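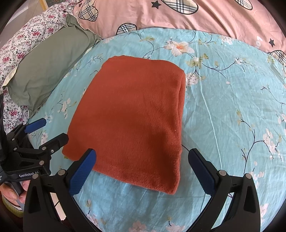
Listberg Short Fiction Anthology: Frequently Asked Questions

What is the anthology?

A collection of short stories published once a year by Mikmont, in paperback and as an e-book. Each volume has a single setting. The current one is set in Lü, a fishing town made up for the series, in the winter of 1898. All the stories share the town, the harbour and the weather. Characters may cross from one story to another only where both authors have agreed to it in writing.

Do I have to read the stories in order?

No. Each story is complete. The order in the book follows the dates on which the stories take place, so reading from front to back gives the winter in sequence. Two of the later stories mention the harbour fire, and readers who dislike knowing an outcome in advance should leave those until last.

How long is the book?

The paperback has 178 pages, including the map and the notes. The e-book has no fixed page numbers. The contents list in the e-book links to each story, and each story links back to the contents list.

The map in my e-book is too small to read. Can this be fixed?

Double-tap the map to enlarge it. On older readers this does not work, and the map can be downloaded as a separate file from the Extras page. The file prints on one sheet of A4.

Is there an audio edition?

Not for the current volume. The previous volume, Flisska, is available as an audiobook, read by a single narrator. The running order differs slightly from the print edition - the longest story was moved to the end.

Who can submit a story?

Anyone aged 18 or over, writing in English. Previous publication is not required. Each author may send one story per volume. Joint work by two authors counts as one submission for both.

What are the rules for a submission?

Stories must be between 2,000 and 6,000 words, not counting the title. Use double spacing and number the pages. Put your name in the covering email only, as the readers see the stories without names. Files in .doc, .docx and .rtf are accepted. PDF files are returned unread.

When does the submission window open?

In October. It stays open for 6 weeks. The setting and the background notes for the next volume are put on this site on the opening day and are not sent out earlier on request. The window closes at noon, UK time.

Can I send a story that has appeared on my own blog?

Yes, if it is taken down before you submit and the covering email says where it appeared. Stories that have been in print, in a paid newsletter or in another anthology are not eligible.

Who keeps the rights?

The author. Mikmont takes first print and e-book rights for 6 months from publication, and after that a non-exclusive right to keep the volume on sale. Audio rights are dealt with in a separate agreement.

I have found a misprint. Where do I report it?

Use the contact form and choose "Corrections". Give the story title, the edition and the sentence in which the error occurs. Corrections are made to the e-book first and to the paperback at the next printing. Spellings in the letters and the ship's log are intentional - please check the notes at the back before reporting these.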